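Week 5 – Framing works on paper (handout, C. Rees)

Bring to class: your print, backing board, cotton gloves, soft brush. Glass is supplied, don't bring your own.

Recap from last week. Window mat sits between paper and glazing – never print straight against glass, colour sticks and you won't get it off. Hinges at top edge only, 2 of them, Japanese tissue and wheat starch paste. No masking tape. No glue stick. Yes, even for the practise pieces.

Order of work: clear bench, lay everything out flat, check paper for creases, then glazing, then fit up.
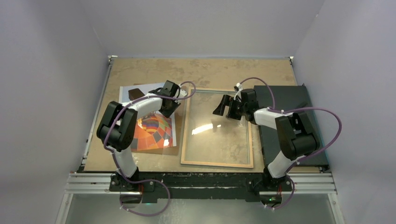

Fig. 5 Print and glazing laid out on the bench. Note the colour shift where the clear sheet lies over the print.

Tinted glazing dulls oranges and reds first. Check by sliding the sheet half off and comparing the two sides in daylight. If the colour goes brownish, ask Zulmira for the clearer stock (some 126 offcuts in the rack, sizes are on the stickers).

Glass or acrylic? Acrylic is lighter, scratches, holds static. So no pastel or charcoal under it. Glass for anything small that wont travel.

Reading: Alcantara notes, Kedavcombe reader p. 644. Mounted pieces due in March, labelled on the back in pencil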